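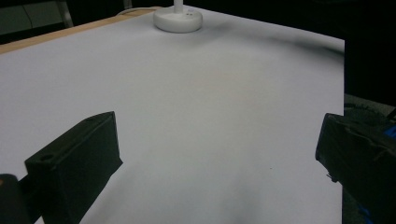 White paper on a table, with a round white stand on top.

A Visit to the Frei Print Fair

January 5, 2022

I went to the Frei print fair hoping to look at old illustration plates and came home with two books and a sore shoulder. The fair is held in the old grain exchange in Horum, a short walk from the train station. Entry was cheap and included a folded map of the tables, which was printed too small to be much use.

Most of the dealers on the ground floor sell loose pages from magazines and broken-up books. The quality varies a lot. One table had nothing but botanical plates in plastic sleeves, many of them trimmed badly so that the plate number was gone. Another had railroad and harbor scenes, wood engravings mostly, sorted by country. I spent longest there. The engravers got a great deal out of plain line work. Smoke, wet rope and fog are all done with lines of different weight, and the tones hold up when you get close.

Prices were fair. Small engravings were 6 dollars each, and the double-page ones were 18. I bought a double-page view of a shipyard with the fold still in good shape. The dealer wrapped it in tissue and rolled it in a tube, which I then had to carry all day.

Upstairs was the part run by Allura, a small press that reprints illustrated books from the 1920s and 1930s. They had 15 titles out, all of which you were allowed to handle. The color is strong and the paper is heavy enough that nothing shows through from the other side. My only complaint is with the bindings. Two of the books would not stay open, and several pictures run across the middle, so part of the drawing goes down into the fold. I bought the book of animal drawings and the one on lettering anyway.

In the afternoon there was a talk on how painters worked for weekly magazines. The speaker explained how a cutaway drawing was built up, starting with the plans, then a pencil layout, then gray washes put on in layers. Many of these pictures were painted in black and white only, because that was how they would be printed. I had always assumed the originals were in color. A few slides showed corrections in white paint over the gray, with whole figures moved a little to the left or taken out.

The talk ran long and I missed most of the etching demonstration. I caught the end of it, a small landscape pulled on a hand press. The ink was from Vevirix, and people could buy a can at the door. I have not used it so I can't say if it is any good.

There is a coffee counter on the ground floor with not enough chairs. The stairs are steep and the elevator was out, so anyone who has trouble with steps should call first.

The next fair is in May, in the same building. I plan to go early and start with the harbor scenes, and I still need a frame for the shipyard.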